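Pack the bag at night. Or don't bother having opinions about mornings

Posted by Lutfa Gazi in Opinion

Quick one, I have to leave in half an hour. But it has been bugging me since Wednesday.

The school sent home another sheet. "Helping Your Child Get Organized." Eleven tips, color coded. Tip four was a laminated checklist for the front door. Tip seven was a family launch pad -- their words -- which as far as I can tell means a shelf. Not one of the 11 said lay the bag down flat on a table with the books next to it and look at them.

So that's my whole position. Bag flat. Books out. Look.

I grew up in a house where bags hung on hooks. Very tidy, everyone admired the hooks. And a bag on a hook is a closed box. You walk past it for months and it keeps whatever it had in September. My sister found a permission slip in hers for a trip that had already been and gone. A hook is for a coat. I'll fight people on this.

A table is different. Kitchen table, desk, a bit of counter if you wipe it first. You put the backpack down on its back, pocket side up, straps wherever they land. Then the books for tomorrow go beside it or half under it, doesn't matter, as long as the covers show. Now you have a picture of the day. Two books? Fine, it's a two book day. Five books and a recorder, you have a problem, and you have it at 8 pm when it can still be solved. 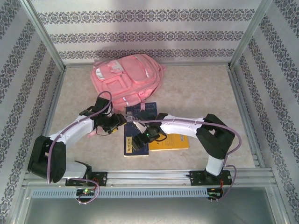 Color does more work than labels

Pink backpack, navy book, yellow book. No checklist needed for that. A kid who can't read yet can tell you the yellow one is missing. A kid who can read and is pretending not to hear you can also tell you, because all you have to shout up the stairs is "yellow!"

I know parents who buy everything in matching gray. Gray bag, gray folders, gray pouch inside the gray bag. Looks lovely in the store. Then it is ten to eight and you are digging in fog. Let them have the loud bag. Let them have the pink. It will be found under a bench in the gym, which the gray one will not, and I speak as someone who has bought the gray one twice.

A small label on the cover of a dark book is worth having too. Dark books all look like the same book in bad light. Small is fine, bright is better. Same goes for a reflective patch on the bag, if yours has one, keep it clean. November mornings are dark and drivers are on their second coffee at best.

Who does the packing

Here's where I lose people. The child packs it. All of it. Badly.

Heavy book on top, lunch at the bottom, the zipper chewing on a worksheet. You may stand there. You may say "is that all of it?" once. You may not reach in. I reached in for years and what I got was an eleven year old who thought bags filled themselves overnite.

Somebody will write in about the fancy ones with the compartments. The Valluta with a sleeve for each subject, or that Kodikara insert, the one that's all pockets. I tried the insert. There was a pocket for everything so we had to check every pocket. One main space, one zipped pocket on the front for the small stuff, done. The small stuff is keys, bus pass, the thing for the nose in winter.

And the weekend empty-out. Tip the lot onto the table. Crumbs go in the trash, papers get read or get recycled, and anything nobody recognizes goes back to school where it presumably came form.

Does it take time? Yes, a few minutes, at the exact hour you have none left. I still say do it. The same few minutes in the morning cost you a missed bus and somebody crying, and in our house it was usually me.

Right, coat. Replies are open till the weekend, hook people included.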